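Corner shelves are back at Rantala, and this time they stay put

2018-08-05

If you were one of the people who emailed me in spring asking where on earth the little quarter-circle corner shelves had gone, good news! Rantala has them again. I stopped in on Friday to pick up a sink strainer and walked out having talked about shelves for most of my lunch break, so you may as well get the benefit.

For anyone who missed the first round, these are the shelves that fit into the corner of a shower or over the back of a kitchen sink. The maker is a small outfit called Sikham, and the shelf itself is called the Bruria, which I kept mispronouncing all the way through my visit and got gently corrected on twice. The old ones sold out in 7 weeks. Then there was a long gap while the supplier moved, and then there was a batch in a nasty avocado green that I don't think we need to discuss.

The new ones are dark, with slots cut through the flat part in rows that follow the curve, so whatever you park on them can drip. There's a raised rim on the curved side too. My shampoo has been jumping off my old wire rack since about the day I put it up, so I was sold on the rim before I'd even asked the price.

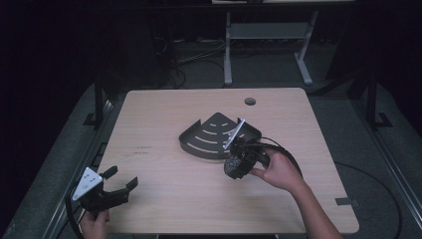 Home & Hardware

Tobias Van Dusen runs the housewares side of the store, and he told me the first delivery was 223 shelves, which sounded like a lot to me until he said how many names were on the waiting list. He's holding two for each person who signed up, through the end of August. After that they go out on the regular display by the dish racks. If you put your name down under a spouse's phone number or an old email (I did, it took us a while to find me), call ahead and ask them to look.

What changed from last time is mostly how the thing goes on the wall. The old version came with suction cups, and mine held for one winter and then let go at two in the morning with a crash that got the whole house up. The new kit has stick-on mounts made by Clerkara. You clean the tile, press the mounts on, leave them alone overnight and hang the shelf the next day. Tobias says most of the complaints he hears come from folks who hang it the same evening and load it up with a giant bottle of conditioner. I have been that person – I am trying to do better.

Severin Zürcher, who designed the shelf, was in the store the same day, and I got a few minutes with him by the paint counter. I asked why the slots are curved when straight ones would surely be easier. He said he tried straight ones first and didn't like how they ran into the rim at odd angles, because there were always little dead corners where soap collected. "I have cleaned enough soap out of corners," he told me. He also said he'd use one in the kitchen before he'd use one in the bathroom, and I have to say I hadn't thought of that at all.

So that's where mine is going. I've got a steel wool scrubber that lives in a saucer next to the faucet, and the saucer always has a rusty puddle in it no matter how often I rinse it out. A scrubber sitting up over open slots seems like a much better life for everybody involved. You could do a sponge and a brush the same way, or a bar of dish soap if you're a bar soap household.
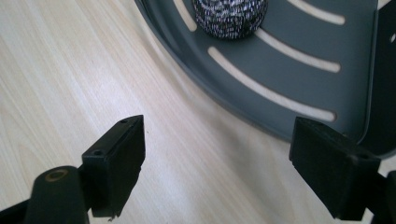
A steel wool scrubber on the slotted shelf.

A couple of practical things before you head over. Measure your corner first, and check that it's really square, especially if you're in one of the older houses up the hill where nothing is (hello, my bathroom). The mounts want smooth tile or glass and won't hold on painted drywall. Rantala also has spare mounts behind the counter, so if you move, or redo the tile, you can get a new set without buying another shelf. Ask at the register, they're not out on the hooks.

There's a small shelf trade-in as well. Bring back one of the old suction cup ones, in whatever condition, and you'll get 50 cents off. That isn't going to change anyone's life, but it does get the thing out from under your sink. Tobias mentioned he'd like to have the green ones back most of all, and wouldn't tell me what he plans to do with them.

The store is open its usual hours all month. I'm hanging mine this week, after the full overnight wait, and I'll post an update once it's had some time with the scrubber on it.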